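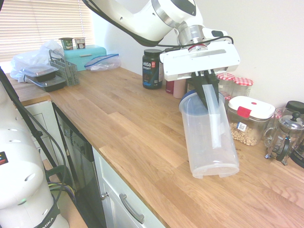

What the replay viewer says about clear plastic

Mon 1 May

I spent most of April with Gudard, the new grasp planner everybody in my feeds seems to be excited about, and I want to write down why I'm less excited before I forget the details.

The pitch goes like this. You give it a depth image and a short text prompt, it gives you back a ranked list of grasps, and each grasp comes with a confidence between zero and one. You pass the winner to your motion planner and go get coffee. My motion planner is Wokgate, which is old and grumpy and which I trust, because when it fails it tells me which joint it ran out of.

My problem is with the confidence number. I logged 492 attempts on kitchen objects, and for 109 of them Gudard gave a score above 0.9 and the grasp failed by my own loose definition (object dropped, object never held, or object held in a way that made the next step impossible). That's a lot of very sure wrong answers. If a score of 0.9 doesn't mean anything like nine out of ten, then I don't know what I'm supposed to do with it except sort by it, and I could sort by a number without a decimal point pretending to be a probability.

Clear plastic is where it gets silly. A depth camera looking at a clear pitcher mostly reports whatever is behind the pitcher. The Gudard docs say a "completion" stage takes care of this by filling in the missing surface. I turned on the debug output to see what it filled in. On the pitcher I got a decent rim, a bit of wall under it, and then a confident lump where the counter and the back half of the pitcher had been melted together. The rim was good enough to close two fingers on. Everything below the rim was made up.

And this is how you end up with a pitcher hanging at an angle from its edge, base swung off to one side. By the planner's accounting, that's a success. Both fingers are on the object. The success flag in Gudard checks the gap between the fingers after closing, and if the gap is more than zero and less than fully open, you pass. There's no check on the pose of the thing being held. If your next step is "put it down upright," you find out about the pose from the counter.

I raised this on the tracker. The reply was that in-hand pose is "downstream." Fine. Everything is downstream of something. But the demo videos all end with an object being placed neatly, so somebody's downstream is working, and I'd like to see that code.

A few things I tried, in case you're stuck in the same spot:

Turning the completion stage off. Fewer grasps proposed, and the ones left over were better. On opaque things it made no difference I could see. On clear things it sometimes returned an empty list, and I'll take an empty list over fiction.

Crowding the background. I expected jars and bottles behind the target to make things worse, and they did, but less than I'd guessed. The fill-in borrows from whatever it can see through the plastic, so a dark bottle standing right behind the pitcher becomes part of the pitcher. A bare wall back there gives you a pitcher that's too deep. Pick your poison.

Replacing the success flag. I wrote a small check that takes a second depth image after the lift, fits a rough axis to whatever is under the fingers, and compares it to the axis before the grasp. It runs at 60 Hz when the object is opaque. On clear objects it's junk, for the same reason everything else is junk, so I fall back to the wrist torque. A tilted load pulls on the wrist differently than a straight one. It's crude and I believe it more than the 0.9.

Nirnau, the replay tool, did help. I don't love how it stores things (one file per topic, really?), but scrubbing the camera view next to the planner's candidate list is how I caught the melted lump, and I'd have blamed my calibration for another week without it. If you run Gudard at all, run it with Nirnau recording.

People will tell me the next release fixes this. The release notes mention more than 3,000 new training objects. I read the object list. There's one category called "glassware," and when I opened a few of the meshes they had been rendered with a matte texture, presumably to keep the depth clean. So the planner has learned what a clear cup looks like if it's painted gray.

I'm keeping Gudard for boxes and jars, with completion off and my own check on top. For anything see-through I've gone back to hand-written grasps at the handle or the rim, with the approach angle fixed in a config file. It's tedious to maintain. I pushed the torque check to my Gamage branch last night, and the thresholds in it are tuned for my wrist, so change them before you run it on yours.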